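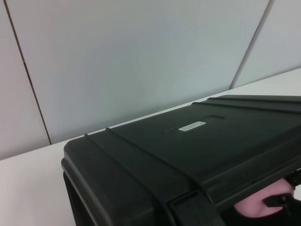 Chapter 3
Cases, Crates and What Goes on the Lid

I learned to pack gear the slow way, by ruining some of it. My first job out of school was in the loan room at Cornivard, and on a busy Friday we'd send out 22 cases before lunch, every one of them black, every one of them looking like its neighbor (you can guess how that went!). So before we get to foam and padding, I want you to look at the lid. Raised ridges like the ones on this hard-shell case stiffen a big flat top, and they leave a plain stretch in the middle where a label can go. A little white one with tiny gray print is fine up close – from across a loading dock it might as well be blank.

In this chapter we'll pack two loads, a small one for a day trip and the 32-piece Gindier kit you met in Chapter 2. Grab a marker, some tape and a case you don't mind writing on. We'll start with the empty shell and work out what it can hold.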